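Ticket: Island ferry pass shows the wrong number of crossings after booking
Status: Solved
Opened: September 2019
Product: Fesum trip planner, Gosness island pass

Original report

Hi there! First off, I love this planner and have used it for every trip since March. We're putting together a long weekend on Gosness and I bought the 3-day island pass, the one with the harbor boat and the seal walk included. The payment page said $100, my card was charged $100, all good. But when I open the pass in my account, the ferry from Dralluvstead is listed as "outbound only." The return crossing isn't there at all!

What I've tried so far:
Logged out and back in. Same thing.
Opened the pass on my laptop instead of my phone. Same thing, but the map looks gorgeous on the bigger screen.
Removed the seal walk and added it again. The walk moved to the afternoon and the return ferry was still missing.

We'd hate to get over there and find we can't get back. (Well, part of me wouldn't mind.)

Reply from support

Thanks for such a clear write-up, and great choice of island! We can see the order and it was paid in full, so your return crossing is covered. The trouble is in how the pass is being shown. Could you tell us which place you picked to stay on the second night, and whether the dates in the planner match the dates on the pass?

Reply from customer

Second night is the Waweru guesthouse, up on the north side. Dates match, I checked them twice. I'm halfway through packing for this, so I'm checking in between piles of clothes.

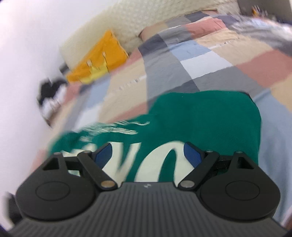 One more thing I noticed: if I drag the Waweru stay to the first night, the return ferry pops up. Drag it back and the ferry disappears again. I've done it over and over and it does it every time. Hope that helps!

Reply from support

That helps a lot, thank you! We can now make it happen on our side too. Waweru sits past the 500-yard line from the harbor, and the planner treats anything beyond that as a separate area. When your last night is in that area, it looks for a return boat from the north landing, doesn't find one (there's no boat from there this season) and leaves the line blank. The harbor boat should be offered instead.

For now, please do this:
1. Open the pass and choose Edit crossings.
2. Under Return, change "Nearest landing" to "Harbor."
3. Save, then refresh the page.
4. Download the pass again. The old file won't update by itself.

Your price will stay the same. If the page asks for any extra payment at step 3, stop there and write back to us.

Reply from customer

Steps 1 to 3 worked right away – both crossings are there and no extra charge! Step 4 gave me the old file the first time. I cleared the browser's downloads and tried once more, and now it has both boats, the seal walk and the guesthouse on one page. So happy. Back to the suitcase.
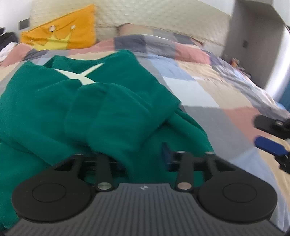 Attachment 2: green garment with off-white graphic, on the bed

Is there a bus from the guesthouse down to the harbor on the last morning, or should we plan to walk? We're fine with either, the coast path looks amazing.

Reply from support

Wonderful news! There's a morning bus, and it's included in your pass. Look under Extras – it stays hidden until both crossings are saved, so you should see it now. The path is a lovely way down too if your bags are light.

Reply from customer

Found it, bus added. Thank you so much, you can close this one!

Internal note

Return crossing now falls back to Harbor when the nearest landing has no service. Goes out with the next planner update. Stale download logged as a separate ticket. Help page for island passes still needs the new step 4.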